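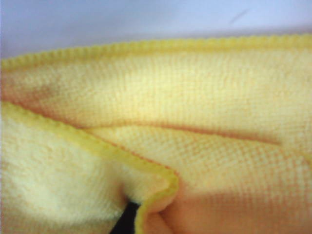

How to find out how your senator voted on a foreign policy resolution

Many people write to me that they heard about a vote in the news but could not find who voted yes and who voted no. The record is public and free, but the way to it is a little confusing the first time.

Step 1. Find the number of the resolution. News articles often leave it out. Search the congressional website with two or three words from the title, and choose the correct Congress in the menu on the left side. If you get 2,399 results, your words are too general. Add the name of the country.

Step 2. Look at the letters before the number. "S.Res." is a simple resolution of the Senate only. "S.Con.Res." must pass both chambers, but it does not go to the president. "S.J.Res." goes to the president and can become law. Newspapers mix these very often.

Step 3. Open the "Actions" tab and read from the bottom to the top. You look for the words "Yea-Nay Vote" with a record number next to them. Click on the number and you will see the list of names.

Step 4. If you see "unanimous consent" or "voice vote", there is no list of names. It means that no individual votes were recorded. In this case, open the Congressional Record for the same day and read what the senators said on the floor. Some debates are long -- use the search in your browser and type the last name.

Step 5. Check the list of cosponsors also. A senator can support a text for months before any vote, and the date when he or she signed is written there. Some withdraw later, and this is shown too.

When you write to the office, give the full number of the resolution and the date of the action. My first letter, in August, had only the title, and the answer was about a different bill.

Hemant Sandhu, Mistdale
Last updated: 3rd November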